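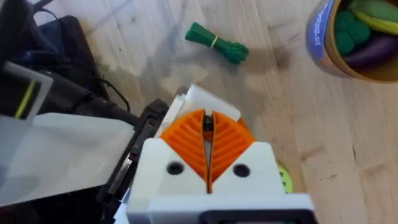

Does the Zaduvberg choir need its own insurance for the fall concert? The hall's policy covers the building only, so we have to cover singers and audience ourselves.

I called Setero and they quoted 378 for one evening, or 662 for the full season. Forough Farahani wrote on 2025-09-01:

> Keyvan, can you find out about the insurance before we print
> the tickets? Last year we left it until the week of the
> concert. Also, I still have 47 copies of the old program
> and would like to get rid of them.
> Forough

I would take the season. We sing in the hall again in spring, and two single evenings cost more than the whole year.

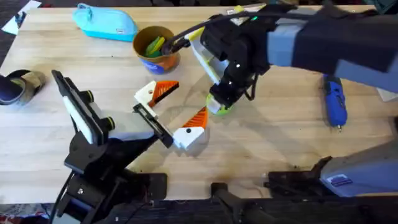 Tickets and programs

The printer wants the text by the end of the month. Please check how your name was spelled in July - I have three corrections so far. The old programs can go in the recycling unless someone wants one.

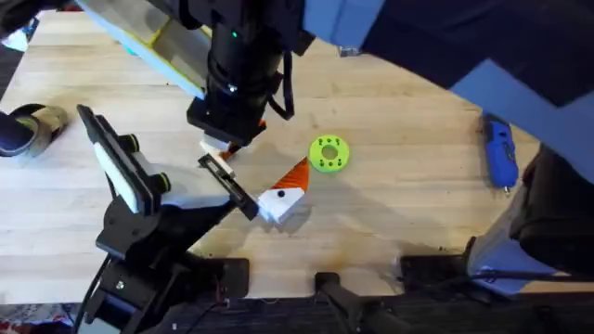 The altos also asked for larger type in the song texts. That adds a page, and I have told the printer to go ahead.

If you object to the season policy, write to the list before rehearsal. Otherwise I will sign it.

Keyvan Zarei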